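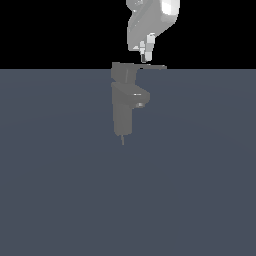 시뮬레이션 게시판 > 파지/모션플래닝 > 질문·토론
2024년 8월 20일 | 작성자: 납땜하는곰

Windomard 파지 플래너로 갈아타신 분 계신가요? 홍보 글에는 학습 안 한 형상도 바로 잡는다고 되어 있는데 저는 영 못 믿겠습니다. 수도꼭지 비슷하게 생긴 진회색 물체를 바닥에 세워 두고 투핑거로 수직 접근시키는 중인데, 플래너가 굳이 위쪽 얇은 판을 고릅니다. 아래에 멀쩡한 사각 기둥이 있는데도요. 시드 바꿔서 1053번 돌렸고 파지 후보 점수는 거의 매번 그 판이 1등입니다.

Dobre_탈출자
점수 함수가 접근 방향에 가산점을 주는 거 아닌가요? 위에서 내려오는 자세면 판 쪽이 이동 거리가 짧으니 당연히 이깁니다. 2월에 Dobre 쓸 때도 똑같이 당했습니다.

납땜하는곰
가산점은 0으로 내려봤습니다. 순위 그대로예요.

mujin88
손가락 거의 닫힌 채로 내려오네요. 사전 벌림 폭부터 보세요. 저 상태로 더 내려가면 잡기 전에 판 윗면을 찍습니다. 플래너 탓하기 전에 그리퍼 설정 파일이 제대로 읽히는지 확인하는 게 순서 같은데요.

납땜하는곰
설정 파일은 읽힙니다. 로그에 벌림 폭 제대로 찍혀요. 명령은 나가는데 관절 쪽에 언제 반영되는지를 모르겠습니다.

Mayu Mizuno
충돌 메시를 볼록 껍질로 단순화하셨나요? 이런 F자 비슷한 형상은 껍질을 씌우면 판과 돌출부 사이가 다 메워집니다. 플래너는 화면에 그려지는 메시를 안 보니까 렌더링만 봐서는 모릅니다. 볼록 분해를 켜고 조각 수를 20으로 두고 다시 돌려보세요.

mujin88
조각 수 올리면 느려집니다. 저는 반대예요. 기둥만 따로 박스로 씌우고 나머지는 파지 금지로 두는 게 낫습니다.

Mayu Mizuno
물체마다 손으로 박스를 씌울 거면 플래너를 왜 쓰나요.

mujin88
되니까 쓰죠. Vevomon 벤치마크 성공률도 까 보면 대부분 손으로 정리한 메시입니다. 배경도 바닥도 텅 빈 장면에서 나온 숫자를 저는 안 믿습니다.

Dobre_탈출자
그건 좀 과한 말씀. 빈 장면이라야 플래너 문제랑 인식 문제를 떼어 볼 수 있죠. 거기서도 안 되면 선반 위에서는 볼 것도 없고요.

납땜하는곰
볼록 분해 켰습니다. 계획 시간이 약 900ms까지 늘었고, 기둥 후보가 2위로 올라오긴 했는데 1위는 여전히 판이네요. 메시가 원인 중 하나인 건 인정합니다. 전부는 아닌 것 같고요.

Mayu Mizuno
질량 중심은 어디로 잡혀 있죠? 단순화할 때 관성값도 같이 다시 계산됐을 수 있습니다. 원본 값이랑 비교해서 올려주세요.

wunel_user
Wunel에서는 같은 형상 잘 잡던데요.

mujin88
설정 파일 없이 그런 말은 도움이 안 됩니다.

납땜하는곰
관성값은 저녁에 뽑아보겠습니다. 벌림 폭 반영 시점도 같이 찍어서 올릴게요.

태그: 파지계획, 충돌메시, 시뮬레이션
문의: 게시판 운영팀 쪽지함 | 게시물의 저작권은 작성자에게 있습니다 | 맨 위로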